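Werkstattbuch Plutania, Donnerstag

Angefangen um halb neun, Kaffee erst um zehn, das erklärt vielleicht die erste Stunde. Mudassar war schon da und hatte den Schnittplatz hochgefahren, die Projektdatei für Folge 5 aber nicht gefunden, weil ich sie gestern Abend noch umbenannt hatte. Mein Fehler, steht jetzt wieder unter dem alten Namen im Ordner »Hedside_Serie«. Bitte alle so lassen, auch ich!

Stand Serie

Hedside, Folge 5, Rohschnitt liegt bei 40 Minuten. Das ist zu lang, der Sendeplatz will deutlich weniger, und ich weiß auch schon, wo es wehtun wird: die Szene auf der Dachterrasse. Sadia spielt die so schön, dieses Zögern vor dem Telefonat, und genau da sitzt natürlich das Fett. Habe drei Varianten gebaut. A lässt das Zögern ganz und kürzt den Weg über die Treppe. B nimmt die Treppe komplett raus, dann steht sie plötzlich oben und man fragt sich, wie sie da hingekommen ist. C geht vom Auto direkt aufs Telefon, und das funktioniert erschreckend gut, aber dann fehlt der Blick auf die Stadt, für den wir im Dezember so gefroren haben. Ich hänge an dem Blick. Mudassar hängt an C. Wir lassen beides bis morgen liegen und schauen es dann einmal ohne Ton.

Notiz am Rand: In Variante A springt die Tasche. Im Totalen trägt sie sie links, in der Nahen rechts. Fällt mir erst jetzt auf, beim Dreh hat es keiner gemerkt, ich stand selber daneben. Lösung wahrscheinlich: früher in die Nahe, dann sieht man die Schulter nicht.

Ton

Der Ton von der Dachterrasse ist besser als befürchtet. Wind ist drauf, klar, aber der Ansteckton hat gehalten. Nur die zwei Sätze nach »Ich ruf dich später an« sind hinüber, da kratzt der Schal übers Mikro. Sadia Mengal angerufen, sie kommt zum Nachsprechen rein und hat gleich gefragt, ob sie dabei den Schal tragen muss. (Nein! Bitte nicht.) Kabine habe ich vorbereitet, Notenpult mit Filz belegt, damit die Blätter nicht rascheln. Beim Testen brummte es wieder auf Kanal 2. Es war das Netzteil der Schreibtischlampe. Lampe steht jetzt im Flur, der Zettel »nicht zurückstellen« klebt dran.

Atmo für die Küche fehlt immer noch. Auf der Karte sind nur elf Sekunden ohne Stimmen und da läuft im Hintergrund jemandes Klingelton. Ich nehme heute Abend bei mir zu Hause den Kühlschrank auf, der brummt in einer ganz ähnlichen Tonlage.

Musik

Gilani hat das neue Thema geschickt, zwei Fassungen, eine mit Harmonium und eine ohne. Ich mag die mit. Mudassar meint, das klinge nach Hochzeit, und ich meine, in Folge 5 wird ja auch fast geheiratet, also was soll's. Unterlegt habe ich erst mal die ohne, weil sie beim Anlegen weniger ablenkt. Das Studio will wissen, ob der Schlussakkord über den Abspann ziehen darf. Ich hätte gern, dass er kurz vorher abreißt und dann erst die Namen kommen. Muss ich mit denen besprechen, Mail ist halb geschrieben.

Farbe

Die Innenaufnahmen im Wohnzimmer sind grüner, als ich sie in Erinnerung hatte. Liegt an den Röhren hinter der Gardine, die wir nicht ausbekommen haben. Habe eine Grundkorrektur gebaut und auf die ganze Sequenz gelegt, Haut sieht jetzt wieder nach Haut aus, dafür ist das Sofa von Petrol nach Blau gewandert. Damit kann ich leben. Wer das morgen weitermacht: Knoten 3 bitte nicht anfassen, da hängt die Maske fürs Fenster dran und die ist von Hand nachgezogen, über 300 Bilder. Noch mal mach ich das nicht.

Geld und Papier

Festplatten bestellt, plus Versand 1.806 auf der Rechnung. Stavudbridge übernimmt das laut Vertrag, Rechnung ist weitergeleitet. Ihre Redaktion möchte außerdem bis nächste Woche eine Besetzungsliste in der richtigen Schreibweise. Letztes Mal stand Mudassar als »Magzi« im Abspann und seine Mutter hat es natürlich gesehen. Liste habe ich angefangen, Nebenrollen fehlen noch. Wer weiß, wie der Junge mit dem Drachen mit Nachnamen heißt, bitte hier drunter schreiben.

Nachmittag

Zwischen zwei und drei Stromausfall im Haus, die Sicherungskopie lief gerade. Habe sie danach komplett neu gestartet und nicht fortgesetzt, lieber einmal zu oft. Prüfsummen passen jetzt bei allen Karten bis auf die B-Kamera, Karte 4. Die hat zwei Clips, die sich nicht öffnen lassen. Beide sind vom Probedurchlauf, also kein Drama, aber ich würde die Karte trotzdem nicht mehr zum Dreh mitnehmen. Liegt mit rotem Klebeband in der Schublade.

Danach Sichtung mit Mudassar, nur die erste Hälfte. Seine Anmerkungen, soweit ich sie lesen kann: Vorspann zwei Sekunden früher hochfahren, Lachen der Tante leiser, beim Streit im Auto einmal weniger hin- und herschneiden. Beim Letzten hat er recht, ich war da nervös. Bei der Tante bin ich anderer Meinung, die Tante bleibt laut! Sie ist das Beste an der Folge, und wenn man sie leiser macht, wirkt die Pause danach nicht mehr.

Wurfstern, rostbraun, vier Spitzen, Loch in der Mitte, liegt auf marmoriertem Stein. 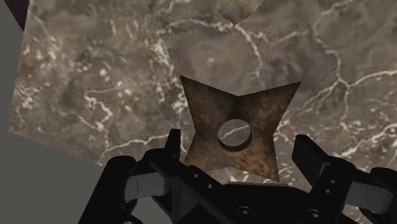

Für morgen

Varianten A und C ohne Ton anschauen, dann entscheiden und nicht wieder aufmachen.

Sadia kommt um elf. Tee kaufen, der Rest in der Dose ist nur noch Staub.

Mail an Gilani fertig schreiben und auch wirklich abschicken.

Kühlschrank-Atmo einspielen und anlegen, Spur heißt »Küche_leer«.

Besetzungsliste: Nebenrollen nachtragen, dann liest Mudassar seinen eigenen Namen bitte selbst gegen.

Die Untertitel fangen wir erst an, wenn der Schnitt steht. Bei Folge 4 haben wir es andersherum gemacht und drei Abende lang Zeitmarken verschoben, das will ich kein zweites Mal.

Schlüssel für den Geräteraum hängt wieder am Haken neben der Tür. Licht im Flur habe ich ausgemacht, 19:20 Uhr.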